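Tablecloth keeps its fold lines no matter what I do

Posted in Household & Laundry, 2022-03-17

umstead_lodger
Bought a green cloth from Duvow for my mother-in-law's lunch. It has been in its packet since October and the creases have taken out a lease. I've ironed it twice and hung it over a door for 2 days. Is there a trick, or do I just put plates on the worst ones?

bonsu77
Plates. Next.

Prorari
What's it made of? Check the label before anyone lets you near it with a hot iron. I use a teal one on the table where I sort my tapes, so I have opinions.
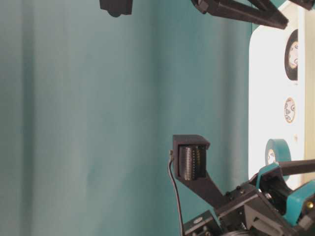
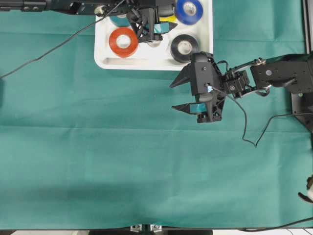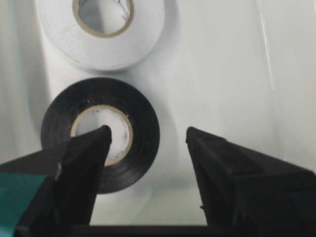 If it's cotton, get it properly damp, iron it on the wrong side and lay it on the table while it's still warm. Folding it over the ironing board as you go just gives you new creases – 4 of them, in my case, all dead straight. Polyester wants a cool iron and a pressing cloth. Afterwards, roll it round a cardboard tube.

umstead_lodger
Polyester. That explains the smell. Off to find a tube.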